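Packing a Mouse With Two Arms: Our Report on the Planner
Olga Ojeda, Pankaj Lodhi and Isabelle Lavoie
Advisor: Satish Shetty
Feb 19, 2024

When we signed up for this project we thought the hard part would be picking things up, and we told everybody so (sorry, Satish!). Our job was to write the software that gets a computer mouse off a table and into a cardboard box, cable and all, using the wrist camera to decide where the fingers should go. We called the planner Brutberg, after the street where Isabelle lives, and it sits on top of Hudia, the motion library that last year's group left us with a great many kind comments in the code.

The first thing Brutberg does is look for the body of the mouse and guess which way it is pointing. The cable is handled as a separate object, a chain of short segments, and the grasp is chosen so that the fingers close across the body and stay clear of the chain.

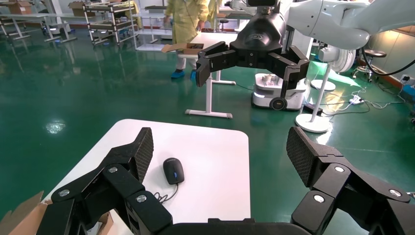 Why not plan for the mouse and the cable together?
We tried that first, and a single plan took 33 seconds, which is a very long time to stand next to a robot that is thinking. Splitting them brought it down to 8, and the grasps it picked looked just as sensible to us.

The box gave us more trouble than the table ever did. From the wrist, the walls come and go as the arm moves, and our first collision model treated the opening as one flat rectangle, so the planner happily sent a finger straight through a flap in simulation. Pankaj rewrote it so that each wall and flap is its own thin plate, updated every time the camera gets a decent look. Dark objects on a printed sheet are another headache, and Rocío Muñoz from the lab next door suggested masking out the lettering before we search for edges, a lovely idea that took us one afternoon to add. 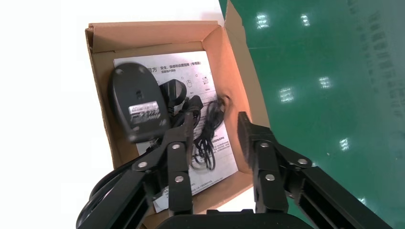
We also had to teach the planner when to stop trying. It now gives up on a grasp after 300 samples and asks for a new view, where the old version would sit there going through 600 of the things from the same poor angle. We still haven't settled how to score a coiled cable, and Isabelle would like to spend May on that part, starting with the segment lengths.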